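My first time helping to run a conference, so I will write down a few things while I remember them. It was a small meeting on water and old buildings, two days in Hundwood, 524 names on the mailing list and a room for far fewer.

The first mistake was the programme. We printed it in May, and by the week before the meeting 4 talks had moved. People trust paper more than the website. Next year we print one sheet only, in the morning, and the website has the rest. 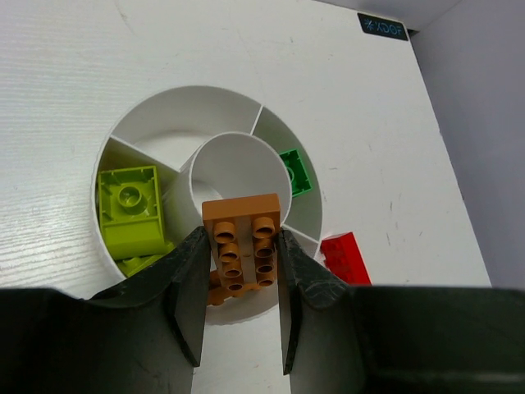 The second mistake was the breaks. I planned 13 minutes between sessions, because on my table of times it looked correct. In a real building with one staircase it is too short. The queue for coffee had not yet reached the door when I had to ring the bell.

Tincuța Dumitrescu told me in advance that she speaks slowly and needs the full 40 minutes. I answered "no problem" and then gave her the slot before lunch. It was a problem. She was very kind, she left out her last part, and many persons asked her for it afterwards.

About questions: we tried to collect them on cards. I liked it, the shy people wrote more than they would say. But the chair must read handwriting in bad light, and Eduard Říha gave up after the second card and simply asked who had written it.

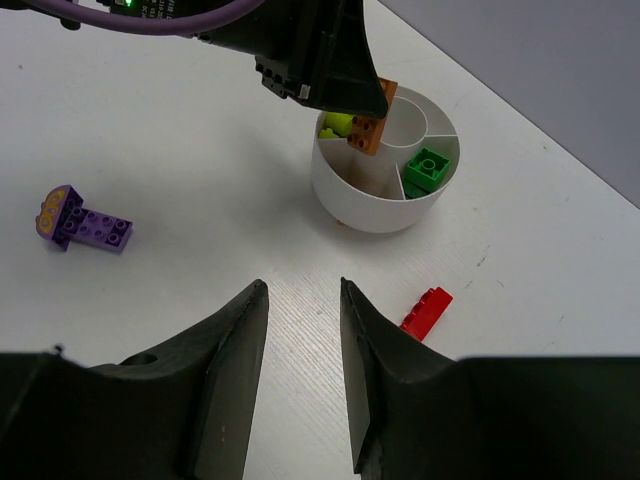
Guangming Du: I prefer the cards. In the session on roofs I heard three questions from students, and at the other meetings I attend I never hear one. Please keep them, but give the chair a few minutes to read before he stands up.

Thank you, this is a good idea and I have written it in my list. We could also ask the speaker to repeat the question, so that the back rows can follow. Rosângela Bragança did this without being asked and her session was the easiest to hear.

The evening meal I would leave as it was – long tables, no fixed places, no speech. I was afraid that the guests from Cosmont would sit together all night, and they did, until the soup. 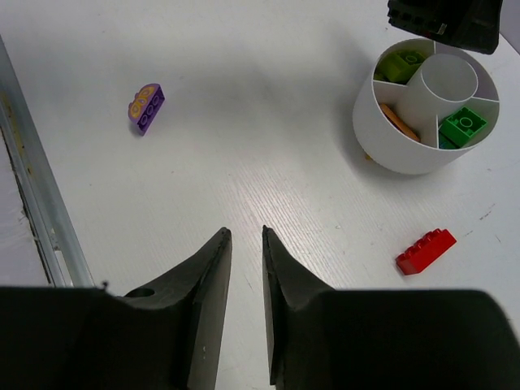

For the poster session I want to change the most. We put the posters in the corridor and everybody walked past them to the coffee. Next time they go in the same room as the cups, with a table for each group of authors. It should be a plain white one where the pale wood grain still shows a little, but with less shine than this, because a lamp makes a bright band across the top and printed handouts are hard to read there. Karim Mahasneh has offered to draw the room plan.

If you were there and something annoyed you, please write to me, also if it is small. I am collecting everything until the end of the month, and then I start with the dates for next year.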